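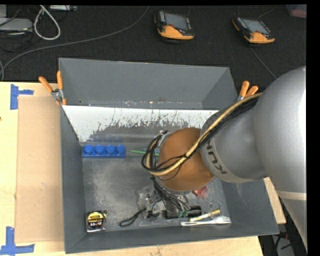
Does an open gray bin with sloped walls work for small parts on a benchtop?
It works well for mixed items of hand size and smaller, provided the bin is clamped and the floor is wiped regularly.

The unit reviewed is the Sangate 600, a square open-top bin with four walls that slope in toward a flat floor. Kernico sells it as a sorting and holding bin for workbenches. Ours has been on a light wooden tabletop since August and has had steady use.

Capacity and access
The opening is wider than the floor, and this is the main argument for the shape. Items dropped near the rim slide down to the floor. A tape measure sits flat in a corner and can be picked up without tipping the bin. Thin items are harder. A pencil or a plastic fork lying flat against gray gives the fingers little to grip, and one pushed up against the foot of a wall has to be rolled out first.

Stability
Empty weight is low and the base has no feet. Reaching in from one side moves the bin across a smooth tabletop. We use clamps on the rim, and the bin has not shifted since they went on. The rim takes the pressure without cracking. Clamps are not included.

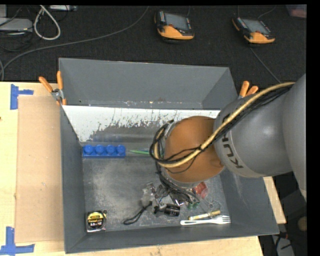
Sangate 600 with orange-handled clamps at the rim and mixed small items on the floor.

Surface wear
The gray floor scuffs early and shows dust. Light rubbed patches do not come out with a damp cloth. We added a white panel over part of one wall to improve contrast, and that was a mistake — it picks up gray-black streaks and the lower portion has worn through to an irregular edge. Leave the walls bare.

Visibility
Bright plastic parts, such as a blue toy block, are found at once. Black cord and small black cylinders are slower to find on the gray floor. A lighter floor color would help. The Abugri bin has one, but its walls are vertical and the corners are hard to reach into.

Price and rating
Paid: $82. The Mimutau liner set was not tested.
Rating: 4 out of 5. One point off for the floor finish.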